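# Questions people ask about the Dudach grasping study

*Last updated Oct 2, 2019*

We put this page together after our talk in March, when so many kind people wrote in with questions that Divya Gounder and I were answering the same ones over and over (happily, but still!). If yours is missing, please do write to us.

### What were you trying to find out?

Whether a grasping policy trained only in simulation learns more from pretty lighting or from ugly lighting. Most of us in the Araya group had spent years making our simulated rooms look nicer, and Berhanu Wolde kept asking whether the robot cared. So we trained two versions of the same policy, one on evenly lit renders and one on renders where the light level, the direction and the shadows changed with every episode, and then we tried both on the same set of held-out simulated objects.

### And what did you find?

The policy trained under changing light grasped 89 percent of the held-out objects on the first try, when the test lighting was dim. The evenly lit one managed 43 percent. In bright, flat light there was hardly anything between them, and I'll admit that surprised me more than the big gap did.

### What does the policy get to look at?

Only the color image from a camera near the wrist, plus the finger opening. There is no depth channel and no object model. That means the gripper itself takes up a good part of the view nearly all the time, and a dark gripper against a dark object is about as unfriendly a case as we could think up. We kept plenty of those in the test set, with hard shadows falling across the surface behind them.

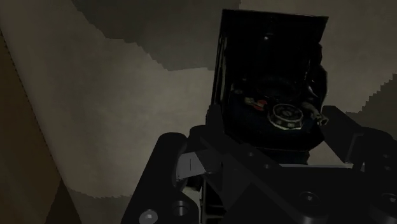 Pauline Sugden wrote to ask whether the policy might simply be learning where the shadows fall and using them as a stand-in for depth, in which case moving the light during a grasp ought to throw it off completely. It's a lovely question, and we went and ran it. With the light moving mid-grasp, the varied-light policy lost 9 points. So she is partly right: shadows help it, but it can get by without trusting them.

### Are the jagged shadow edges a bug?

No, they come from the low-resolution shadow maps we use to keep rendering fast. We did try smoother shadows on a smaller run and saw no difference we would want to defend in print, so we went back to the cheap ones and got our evenings back.

### Have you tried it on a real arm?

Not yet, and please be a little wary of anyone who quotes our numbers as if we had! Everything on this page is simulation against simulation. Osaze Akinola is planning the first hardware trials now, and we'll post whatever comes out of them, good or bad.

### How long does training take?

Each policy trains for 8 days on our shared machine, a bit longer when the other groups are busy.

### Can I use the scenes and code?

Yes, and we'd be delighted. The lighting generator is called Mokinier and it can be used apart from the rest of the project. Start with the single-object scenes, since the cluttered ones still need some tidying on our side. Kiros Kahsay looks after the downloads and is very patient with installation troubles, though it does help him if you send the full error message.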